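Lullura is a method for teaching two-armed robots from recordings made with hand-held grippers. It was described in March 2018 by Catarina Bastos and Henrique Morais. A person holds one gripper in each hand and carries out household tasks, and a camera on the tool records the motion of the jaws.
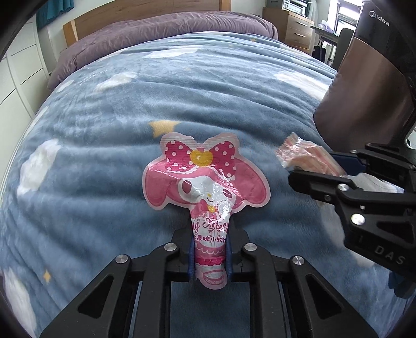

Recordings are made in ordinary homes, on beds, desks and kitchen counters. Soft packaging was chosen as a main test because it bends and reflects light. In the published trial, a policy trained on 40 recordings per item completed 20 more handovers than one trained on 4. Results were weaker on clear film, where glare hid the printed surface.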